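I spent most of March putting together a budget for a kitchen robot, and I still haven't bought one. I'm writing down how the planning went so I have it in one place when the next round of quotes comes in.

The plan is a single arm on a fixed base that can work at a kitchen sink and the counter next to it. I do contract software work, mostly for small companies, and two of my clients have asked about household tasks in the last year. I rent a unit at Trutstead with a sink already plumbed in. So the room is paid for, and the question is what goes in it.

My first budget was bad. I had a line for the arm, a line for the gripper and a line called "misc." The arm line was fairly close. The gripper line was low, and "misc" was off by a factor of three. I had left out:

- the mounting plate and the hardware to fix it to the floor
- a spare gripper, or at least spare fingers
- cable covers, which matter more near water
- shipping for anything over 50 pounds
- electrical work for a separate circuit
- insurance, which went up when I told them what I was doing

I asked two suppliers for quotes. Cirkstead quoted the arm and controller as a package with a one-year warranty. Stustano was cheaper up front but sells the controller software as a subscription, and over three years it came out higher. Both quotes were good for a month, and I let both of them expire. I don't regret that much. At that point I couldn't have told either company what reach I needed.

Reach is the thing I should have worked out first. I had been looking at payload, which for dishes and utensils hardly matters. A full pot is the heaviest thing on my list and every arm I looked at can lift it. But a base that sits right in front of the sink has to get to the back of the basin, over to the drainboard, and up to whatever hangs on the wall, and it can't hit the faucet on the way. I measured my counter with a tape and got numbers that looked fine. Then I built the layout in simulation and found that the elbow ended up in places I hadn't thought about.

The simulation cost me 117 dollars for a set of kitchen models from Magaña, plus my own time. I logged 416 minutes on the first layout, including two false starts where I had the counter at the wrong height. The kitchen in it isn't a copy of mine. The cabinets are a different color and it has a drainboard on the left, which I don't have. For checking whether an arm can get around a sink, it's close enough.

Three things changed in the budget after that:

1. I moved up one size in arm. That added a good bit to the biggest line, and I cut the second camera to pay for part of it.
2. I dropped the rolling base. I had liked the idea of moving the arm between the sink and the stove, but a fixed mount is cheaper and I don't have to recalibrate every time it moves.
3. I added a line for cabinet doors. An open door takes up a lot of the space an arm would swing through. I'll either take mine off or pay for hinges that open wider – I haven't priced those yet.

I also set aside around 5 percent for things I haven't thought of. A friend who runs a machine shop thinks that's too low, and he's probably right, but I'd like the total to stay under what I can pay without a loan.

The next step is to get new quotes with the larger arm and ask both suppliers what a replacement wrist joint costs and how long it takes to arrive. Neither price list had it. I also need to find out if the gripper can be sealed against splashes or if I have to buy a sleeve for it. If the quotes come back by June, I'll order one of them and start on the floor plate while I wait for delivery.

Last, a view from the layout I've been working with.

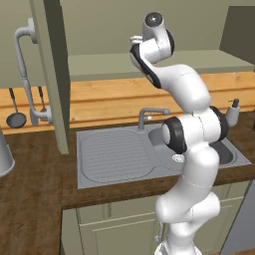
*The simulated kitchen, with the arm in front of the sink and the gripper empty.*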